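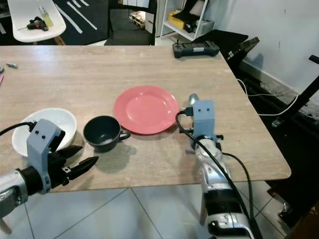

*Fig. 2. Plate, mug and bowl on a table.*

## Section 3: Installing Turkine and Starting a New Campaign

Read this section before you put the disc in. We know you won't. When you come back, the part you want is probably "If the game will not start", near the end.

### 3.1 Before you install

Turkine is a role-playing game for one player. It was built on the Zendgate engine, an older engine with firm opinions about where it lives and what else is allowed to run beside it.

1. Close any other programs. Zendgate does not share well with virus scanners, music players, or the little cartoon animal that somebody put on your desktop.
2. Check that you have enough free space on the drive. The installer will check as well, but only after it has copied most of the files.
3. Find your serial card. It is printed in grey on slightly darker grey and sits behind the second disc.
4. If you installed the demo, remove it first. Demo saves cannot be carried into the full game. Your demo character had a short life and should be remembered fondly.

> **Note:** Players who bought the Rustad edition have an extra disc with the map pack on it. Don't install it yet. See 3.5.

### 3.2 Installing the game

1. Put Disc 1 in the drive. The launcher should open by itself.
2. If the launcher does not open, go to the drive and double-click **SETUP**. The file called **SETUP_OLD** was left there by mistake and does something else.
3. Choose a folder. The suggested folder is fine. If you pick your own, keep the name short and leave out accents, brackets and exclamation marks.
4. Type the serial number. The letter O does not appear in any serial number. If you see one, it's a zero.
5. Choose **Full** or **Small**. Small leaves the music and the speech on the disc, so the drive will spin up each time a character opens his mouth. Several of them talk a great deal.
6. When asked, swap to Disc 2.
7. When asked again, swap back to Disc 1. We are sorry about this one.
8. Click **Finish**. Restart the computer even if the installer says you needn't.

**Caution:** Do not press Cancel while the bar is between the Disc 2 prompt and the end. The uninstaller is the last file to be copied, and without it you will be deleting things by hand.

### 3.3 First launch and display settings

The first time you run Turkine it will test your graphics card. The screen goes black, flashes, goes black again and shows a goat. If you can see the goat, all is well.

- **Resolution.** Start low and work up. The game will offer every setting your card claims to support, and cards exaggerate.
- **Colour depth.** Leave it on High unless the water looks like gravel.
- **Shadows.** Off, Simple or Full. Full gives every torch its own shadow. There is a tavern in the town of Hastero that has more torches than customers, and you will notice it there.
- **Gamma.** Move the slider until the left-hand rune is barely visible. Caves are meant to be dark. They are not meant to be a rumour.
- **Subtitles.** On by default. The blacksmith mumbles, and so did the actor.

Changes to resolution need a restart of the game. Changes to shadows happen at once, or a few seconds later with a loud click from the hard drive.

### 3.4 Starting a campaign

1. From the main menu choose **New Campaign**.
2. Pick one of 3 difficulty levels: Farmhand, Sellsword or Fool. You can lower the difficulty later. You can't raise it, and the game will remember that you lowered it.
3. Pick a calling. Your calling sets your starting gear and which townsfolk are rude to you.
4. Spend your 36 starting points across Strength, Wits, Nerve and Luck. All four must have at least one point. Luck does more than the tooltip says, and we have been asked to leave it at that.
5. Name your character. Names longer than the box will be trimmed without warning. Check how yours reads once it has been cut, especially if you are going to be looking at it for the whole winter.
6. Choose a portrait and click **Begin**.

You start on the road outside Hastero with a purse of 1,000 coppers. It sounds like a fortune. A decent pair of boots will fix that.

> **Note:** The merchant at the first gate will offer to look after your purse. You can say yes. It's a real choice with real results, and the help line can't get the money back.

### 3.5 Installing the Rustad map pack

The pack adds the Rustad marshes, two villages and a large amount of mud. Install it only after you have run Turkine at least once, or it won't find the folder it is looking for and will make one of its own in a place you'll never think to check.

1. Quit the game completely. Dropping back to the desktop with the game still running doesn't count.
2. Put the Rustad disc in the drive and run **ADDMAPS**.
3. Point it to your Turkine folder.
4. Start the game, go to **Options**, then **Extras**, and tick **Rustad**.

Old saves will work with the pack, with one exception. If your character is standing on the ferry when you load the save, the ferry will be somewhere else. Save on dry land first.

### 3.6 Saving

The game saves by itself each time you enter a town. It keeps 2 of these automatic saves and writes over the older one. Everything else is up to you.

- Press **F5** for a quick save and **F9** for a quick load. Be careful with these. They do opposite things and are easy to mix up in a panic.
- You can't save during a fight, during a conversation or while falling.
- Give manual saves a proper name. A list of saves called "aaa", "aaaa" and "new real one" will make sense tonight and at no time after.

**Caution:** Don't open or edit save files in a text editor. Zendgate checks them, and if it finds something it doesn't like it will load the save anyway and replace your horse.

### 3.7 If the game will not start

Try these in order.

1. Restart the computer.
2. Make sure Disc 1 is in the drive. It needs to be there every time, even with a Full install.
3. Update your sound driver. Yes, sound. Zendgate wakes the sound card before it does anything else and sulks if it gets no answer.
4. Delete the file **DISPLAY.CFG** from the game folder. The game will make a fresh one and show you the goat again.
5. If you get the goat but no menu, turn Shadows off in the launcher.
6. If you get the menu but no goat, your card has skipped the test. Run **TESTCARD** from the game folder.
7. Uninstall, restart and go back to 3.2. Saves are kept in their own folder and will survive.

A known fault makes the game stop at the loading screen if the computer's clock is set to February. The patch on the support page fixes it. Until you have the patch, any other month will do.

*Section 3 last revised 26 Dec 2004. Controls and key bindings are in Section 4. Horses are in Section 7.*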